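News > Press Releases > Community

Britex Opens Griraseck Street Repair Kitchen, a Free Place to Fix, Cook and Share

GRIRASECK, August 20, 2018 – Britex, the neighborhood housing association that looks after the old Olivares buildings on the east side of town, is delighted to open the doors of its new shared kitchen to every household in the district. The Repair Kitchen takes up the ground floor of the former Olivares bakery, which had stood empty for 11 years, and it is free to use for anyone who lives within walking distance (and if your walk is a long one, come anyway!).

The idea came from tenants. At a meeting in April, several families in the smaller apartments said they had no room to cook for more than two people, let alone host a birthday or put up a summer's worth of tomatoes. Someone else brought up the bakery, someone had a key, and by the end of the evening there was a sketch on the back of an agenda that looks a great deal like the kitchen we have now.

"We kept saying we wanted a place where you could make a proper mess," said Olga Domínguez, who coordinates the project for Britex. "I grew up in a building where the whole stairwell smelled of somebody's soup. I've missed that, and I think plenty of people here have missed it too."

The kitchen has four cooking stations, a long table, a bread oven left over from the bakery days and plenty of storage. Almost everything in it is secondhand. Neighbors gave pans, mixing bowls, chairs and more rolling pins than any kitchen could need, and the cabinets came out of apartments that were being refitted. Total spending on materials came to $4,000, most of it for plumbing, new wiring and a ventilation hood that meets the current code. 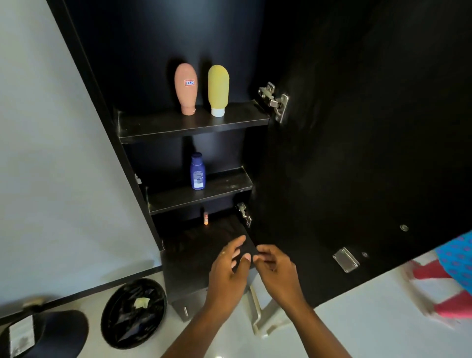
Reusing so much meant a lot of patient work over the summer. Hinges were swapped, drawers were planed down until they ran again, and the big bakery sink was hauled outside and scrubbed for two days straight. Eino Leinonen, a retired joiner who moved into the Olivares buildings last year, ran open repair evenings all through the project and taught anyone who turned up how to do the job themselves.

"People come in saying they're no good with tools, and an hour later they're telling me I'm holding the screwdriver wrong," said Leinonen. "I love it. We're going to keep the evenings going as long as there's something left to fix, and in a building this old that's a long time."

Those repair evenings are where the kitchen gets its name. They will continue twice a month at the long table, with soup on the stove. Bring a wobbly stool, a lamp, a toaster, or just an appetite.

Stations can be booked in blocks of up to four hours through the Britex office or on the sign-up sheet inside the front door. Households are asked to bring their own ingredients and leave the station clean for the next cook. Children are very welcome with an adult. The bread oven takes a while to heat, so it will be lit on set baking days, which are posted in the window.

The fall calendar is already filling up nicely. Local grocer Vurkero will supply surplus fruit and vegetables for a monthly community supper, and there are plans for a pickling workshop, a dumpling night and a beginners' bread class.

Residents with something to teach, a recipe to share or a spare stockpot to give away can stop by the Britex office on the first floor of the main Olivares building during regular opening hours.

About Britex
Britex is a tenant-led housing association based in Griraseck. It manages rental homes and shared spaces in the Olivares buildings and supports projects proposed by residents.

Press contact: Olga Domínguez, Repair Kitchen coordinator, Britex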